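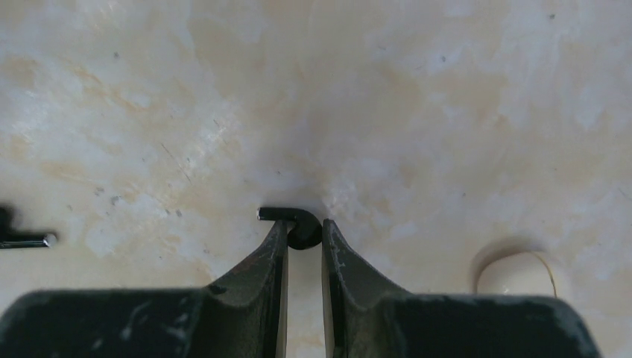
What makes a small hooked part hard to lay out in a consistent way? Its weight is uneven, so it settles on whichever side the thicker end allows, and two parts put down alike can come to rest at different angles.

The part in Figure 1 is typical of the Curkitz set. A short, straight rod meets a thicker, rounded section that curves over and ends bluntly. The tip of the rod is pale and has a metallic look, which helps in telling the two ends apart against a mottled surface. The rest is dark and glossy – reflections along the rod can be mistaken for an edge. We therefore recorded orientation from the rod and ignored the curve.

The set was drawn from a stock of 2,000 parts, of which 200 were chosen by Nieto and 109 kept after checking for damage. The layout surface was light beige with faint marbling, and stood in front of a pale grey back panel (Figure 2).
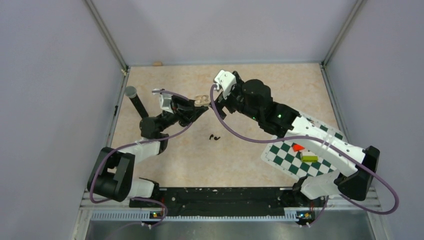 Resting angle was noted for each part before it was moved, and again after it had been put down. Parts that touched a neighbour were recorded separately and left out of the angle results. Those that rolled on to the curved end were kept in.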